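Minutes of the Shared Kitchen Meeting
Flutmont House, ground floor, April
Start: 5:30 p.m.

Present: Brittany Lavoie (chair), Yannick Guillot (minutes), Chidubem Okoro, Kusum Tiwari
Excused: Tyson Girard (sent his remarks by email)

1. Minutes of the last meeting

The minutes were read and accepted with one correction. Under item 4, the shop which gave us the price for the shelf is Heitmann, and not Covell. Covell is the shop for the lamps. Yannick apologizes for the mistake.

2. The white table

Brittany reminded everybody that the white table was bought for preparing food and for the microwave, and that it is now also the place where people leave their things. Kusum said that she has no problem with dishes on the table during cooking, but the food which stays there is a different question. Chidubem agreed. He asked that we look at the table as it is used now, before we decide on rules.

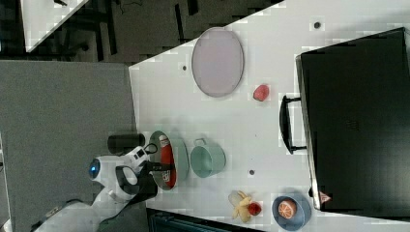

The white table with the microwave, dishes and fruit.

The following was discussed:

Fruit. Kusum spoke about the banana with the opened peel and the cut citrus fruit in the blue bowl. Whole fruit can stay in a bowl on the table for everyone. Cut or opened fruit must be eaten, or go into the refrigerator in a closed box with a name on it. All agreed.

Packages. Tyson wrote in his email that packaged food should go back to the shelf and should not stay in the dishes. The green bowl with the red and white package was mentioned. Chidubem finds this rule a little strict, because he likes to put his things together in a bowl before he cooks. It was agreed that this is fine as long as the person is in the kitchen.

Microwave. Brittany asked if the microwave could move to the counter, so that we win more space. Yannick measured the counter and there are 63 cm free between the sink and the wall. He did not measure the microwave yet. He will do it before the next meeting, with the door open also. Until then it stays at the end of the table. Nothing should be stored on the top of it, where the vents are.

3. Dishes

Kusum proposed that the large oval dish has a fixed place on the lower shelf, standing behind the bowls. At the moment it takes much room on the table and is moved from one side to the other. Chidubem said he uses it often for serving and would like to find it quickly. The fixed place was accepted by all.

The teal pot was discussed shortly. It will hang on the hook beside the stove if the hook is strong enough. Chidubem will try.

Tyson asked by email whether we need more cups. Brittany thinks we have enough cups, but they are in people's rooms. Everybody is asked to look in their room and bring them back. No purchase for now.

4. Ketchup and other sauces

This point took longer than planned. Kusum would like that all sauces are kept in the refrigerator after opening. Chidubem prefers his ketchup at room temperature and said that he finishes a bottle quickly in any case. Brittany proposed a small box in the refrigerator door for the shared sauces – personal bottles can be kept where the owner wants, but not on the table overnight. Bottles should stand and not lie on their side. Vote: three for, one abstention (Chidubem).

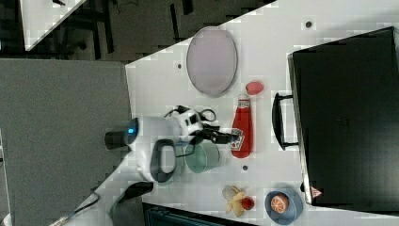
5. Money

The kitchen fund has 154 dollars. Brittany proposed to spend not more than 100 dollars on the shelf from Heitmann, delivery included. Yannick asked if the store in Gedville would be cheaper. Kusum has looked already and the shelves there are too deep for our wall. The proposal was accepted. Brittany will place the order.

The rest of the money stays in the fund for soap, sponges and trash bags.

6. Cleaning plan

The plan on the door is finished and a new one is needed. Kusum will write it. The table must be wiped every evening by the person on duty, also under the dishes and beside the microwave. Chidubem asked to exchange his first turn with Tyson, and Tyson has to confirm this.

7. Other matters

The light over the sink blinks again. Yannick will report it.
Brittany found a key on the window ledge. It is in the drawer with the dish towels – please ask her.

To do
Yannick: measure the microwave, report the light
Chidubem: check the hook for the pot
Kusum: new cleaning plan
Brittany: order the shelf, box for the sauces
Tyson: confirm the exchange of turns
All: bring back the cups

Next meeting: same place, in May. Brittany will send the date.
End: 6:40 p.m.

Minutes written by Yannick Guillot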